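Foro de manipulación y aprendizaje por imitación
Hilo: Filtrar fotogramas borrosos de la cámara de muñeca: a mí me empeora la política

yquintero
Abro hilo con un resultado que no me cuadra. Trabajamos con 174 demostraciones teleoperadas sobre superficie brillante, cámara en la muñeca, 30 fps.
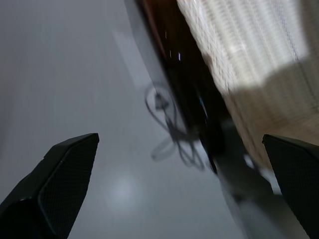 Antes de entrenar pasamos un filtro de nitidez (varianza del laplaciano, umbral fijo) y quitamos los fotogramas por debajo. La idea era que el desenfoque de movimiento y los reflejos en la mesa metían ruido. Con el filtro, la política acierta menos que sin él. Misma semilla, misma arquitectura, 20 ensayos por condición. Sin filtro: 15 agarres buenos. Con filtro: 11.
¿A alguien más le ha pasado?

hatem_s
Con 20 ensayos, 15 contra 11 no te dice gran cosa. Haz las cuentas del intervalo y verás que se solapan. Yo no cambiaría nada del pipeline por eso.

yquintero
De acuerdo con el tamaño de muestra. Lo repetí con otras dos semillas y el orden se mantiene, pero tampoco son números grandes.

D.Amoah
¿Qué haces con las acciones de los fotogramas que quitas? Si borras imagen y acción juntas y luego concatenas, te quedan saltos en la trayectoria. Si la política predice bloques de acciones, esos saltos entran en el objetivo.

yquintero
Se borran juntas, sí. Los bloques se cortan después del filtrado.

D.Amoah
Entonces ya tienes un candidato. Prueba a mantener la secuencia completa de acciones y enmascarar solo la imagen como observación de entrada. Así separas los dos efectos.

tineke_ds
Añado otra cosa. Los fotogramas borrosos no se reparten al azar, se concentran donde la muñeca va más rápido, que suele ser la aproximación. Si filtras por nitidez estás filtrando por velocidad. En Skanivgate lo medimos en un conjunto de 945 episodios y casi todo lo que caía era el tramo anterior al contacto. La política aprendía a empezar y a cerrar la pinza, y en medio iba a tirones.
Además, en ejecución el robot también va a ver borroso. Si no lo ha visto en entrenamiento, mal asunto.

hatem_s
Eso vale si la velocidad en ejecución es parecida a la de la demostración. Nosotros ejecutamos a la mitad y el desenfoque casi desaparece. En ese caso filtrar sí me ha ayudado.

tineke_ds
Si ejecutas a la mitad ya tienes un cambio de distribución por otro lado. Me interesaría ver la comparación sin filtro a esa misma velocidad.

hatem_s
No la tengo. La apunto.

aba_amissah
Lo de los reflejos lo trataría aparte. El laplaciano no distingue bien: un brillo de lámpara con borde duro sobre la mesa sube la varianza aunque el objeto esté movido, y una mesa gris lisa la baja aunque todo esté nítido. O sea que el umbral fijo te deja pasar unos y te tira otros según lo que haya de fondo. Lo comprobaría mirando a mano una muestra de los descartados.
Para el brillo, luz difusa o un polarizador, si la exposición lo permite. Con la cámara de muñeca el ángulo cambia todo el rato, así que el polarizador solo arregla una parte.

yquintero
Miré una muestra de descartados. Aba tiene razón en lo del fondo: muchos son mesa lisa y poco más, bastante nítidos. Y lo que dice Tineke también se ve, la mayoría está en la aproximación.
He lanzado la variante de D.Amoah (acciones completas, imagen enmascarada). De momento una semilla: 14 de 20. Queda cerca de no filtrar — con la misma salvedad de antes sobre la muestra.

D.Amoah
Cuadra con que el daño venga sobre todo de los saltos. Con una semilla no lo firmaría.

hatem_s
Sigo pensando que falta potencia para afirmar nada. Sube a 60 ensayos en dos condiciones y deja las demás.

yquintero
Voy a hacer eso: sin filtro y enmascarado, objetos en posiciones fijas marcadas. Subiré la tabla y el script de filtrado en septiembre, cuando el brazo quede libre.

aba_amissah
Si puedes, guarda también la velocidad de la muñeca por fotograma. Con eso se puede cruzar nitidez y velocidad sin volver a grabar.

yquintero
La tengo en los registros. La incluyo como columna.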